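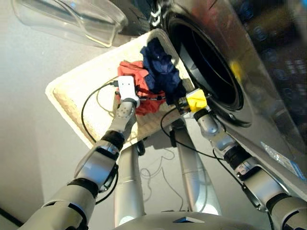

Slide 1. The red and the navy, at the door of the front loader.

Speaker notes, Loads and Lids: a laundry talk for the Harnar community hall series, May 2025

Good evening everyone, and thank you for giving up a perfectly decent night to hear about washing! I love this topic. I've been wanting to do a whole talk on the thirty seconds before you press start, and Harnar finally said yes.

(Leave slide 1 up while people find seats.)

Start with colour. Red beside navy is the pairing I get asked about most. My view: if both have been through the wash a few times, put them in together on cold and get on with your life. If the red is new, give it 2 washes by itself first. Same for new black jeans, same for anything that leaves a tint on a damp white hankie when you rub the inside seam. Do the hankie test live, the bowl and the red tea towel are in the blue crate.

Ask for a show of hands: who sorts by colour, who sorts by fabric, who doesn't sort? Let them argue for a minute, it warms the room up beautifully.

Crumpled clothes. Things go in the basket in a ball and they go in the drum in a ball, and then we wonder why the middle of the ball still smells of footy training. Shake each piece out. Sleeves pulled through, socks unrolled, zips done up, pockets checked (tell the Lacerda Street story, the lip balm and the good work shirts, keep it under 2 minutes this time).

Now the tipping. Click on.
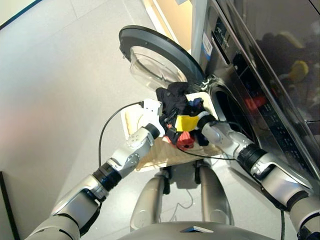
Basket to drum

I'm a big fan of bringing the basket right up to the opening. Tilt the mouth of it into the door and the top clothes are already on their way in, with far fewer socks on the floor. Grip both sides, low if you can, and keep your elbows close. With a front loader it's your knees that should bend. Anyone with a crook back, pop the basket on a stool at door height and push the clothes across by hand.

Dark loads: black, navy and a bit of red is a lovely ordinary dark wash. Turn the blacks inside out. Cold water, a shorter cycle, and go easy on the powder, as undissolved powder shows up on black like chalk. Liquid is kinder here.

How full? Load loosely, then slide your hand in flat above the clothes. If it won't fit, take something out. At home in Zarnmont we do up to 16 pieces in a dark load, mostly tees and undies, and far fewer once there's a jumper in the mix.

Run a finger around the rubber seal before you shut the door. Hair ties live there. So do coins.
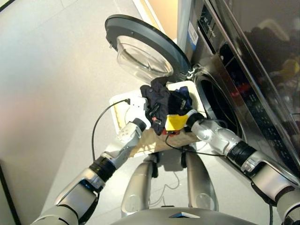
Slide 3. Door wide open, darks piled in the white basket.

Talk about the door. Swing it right back before you lift anything, so you aren't nudging it with your hip while you hold a full basket. Afterwards leave it ajar so the seal can dry out, unless you've got little ones or a cat at home, in which case wipe the seal and shut it.

Baskets! I could go all night. Check the inside for rough edges that might snag a knit. Give a plastic one a rinse in the shower now and then. For clean clothes, use a different basket or at least a clean towel in the bottom.

Questions, 7 minutes. Someone will ask about vinegar. Handouts are on the table by the urn, and the Primevura hall has me back in March with the stain talk, so bring your worst tablecloth.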